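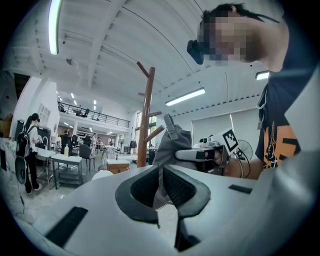 Gripper fingers from below, jaw open.

1st July, listings notebook

Monday, so the whole morning went to the Dultomdale export. The plan was to get the lakefront parcels showing the right acreage on the map before the agents came back from their sales meeting, and I got maybe half of it done (the easy half, of course).

The trouble is still the split parcels. A farm gets listed as one property, but the county has it as two lots or three or whatever, and our importer grabs the first lot it meets and prints that acreage in the headline. So the old orchard on the Lellano road has been up all weekend as 13 acres when the seller is offering 50. Somebody was going to drive out there expecting a nice little hobby place and find a small kingdom! I fixed that one by hand, then went looking for others and found a dairy place with the same problem. Fixed by hand too. Not a real fix, I know.

What I tried for the real one: group lots by listing number first, add up the acreage, and only then build the headline. Works fine on the Bokent test file. On the Dultomdale file it adds the road frontage lot in twice, because that county repeats the lot when it touches both the road and the water. I spent ages thinking my sum was wrong. It was the file. Dropping exact repeats before adding gets me the right number on everything I checked, but I want to run it against the old October export before I trust it, that one was a mess and it's a good torture test.

Lunch at the desk. Leftover noodles.

Afternoon was frontage. We show "lake frontage" as a yes/no and buyers hate it, they want feet. Some agents type feet, some type acres, and one of them types "lots". I'd like two boxes on the form, one for feet along the water and one for acres, and no free typing anywhere near either of them. The Görtz map layer does have a shoreline we could measure against, but it draws the creek as if it were lake, so half the inland places come out waterfront. Fun for the sellers, I guess.
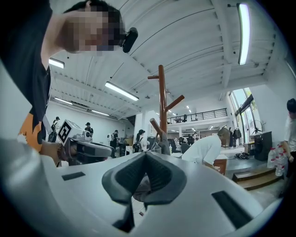

Bokent wrote back on the feet question and said they'd leave the measuring to the surveyor and print only what's on the survey, since a number off a map layer will get quoted at closing sooner or later. They'd also like the old yes/no kept for listings with no survey on hand.

Fair enough, and it saves me fighting with the creek. So: feet box stays blank unless there's a survey, yes/no stays where it is, and I'm parking the Görtz shoreline for now (branch is still there if anyone wants to poke at it).

Left over for tomorrow:
October export through the new grouping
ask which acreage the tax line should use, total or per lot
photo captions still chop off after 24 characters, so every barn is a "Storage barn with new me"
put the directions text back above the map, I moved it and now I miss it

Importer is switched to manual overnight, please don't turn it back on till I'm in.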